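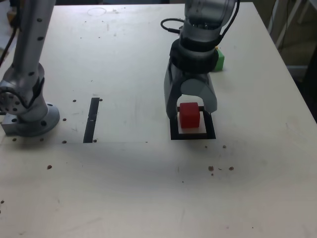

The two-arm table at Enell, with the gripper open over the red cube and the black square.

Looking after the Kindine cell: your questions

How often do the base bolts need checking?
Every 80 hours of running, and always after a bump. Go round the flange in a star pattern, never in a circle. A loose base shows up as drift in the pick position long before you can feel it by hand, so it's a lovely quick thing to rule out first!

Why a cube and a square for the daily check?
It's simple and it tells you loads. The Ludaner routine picks the cube up and puts it back inside the square 10 times. If it ends up touching the black outline, stop and redo the zero on that arm.

Can I move the square?
Please don't, unless you're ready to teach the points again. If it does get knocked, load the Pinheiro jig file and follow the prompts (it's quite fun once you get the hang of it).

How should the cable loop near the wrist sit?
With some slack. Turn the wrist slowly to both ends of its travel with the speed turned right down and watch the loop the whole way. It should never pull tight or catch on the collar.

What do I clean the table with?
A soft brush first, then a barely damp cloth. Crumbs and grit do collect on the top, and a bit under the cube is enough to tip it. Keep sprays well away from the joints.

I've got error 426. Is the arm broken?
Almost certainly not! It means the gripper fingers didn't reach their open position in time. Power down, check for grit at the finger joints, then home the gripper again.

When are new finger pads due?
After 2592 cycles on our settings. The counter is on the service page, and you reset it yourself once the new pads are on.

Page last updated Thursday, January 29, 2026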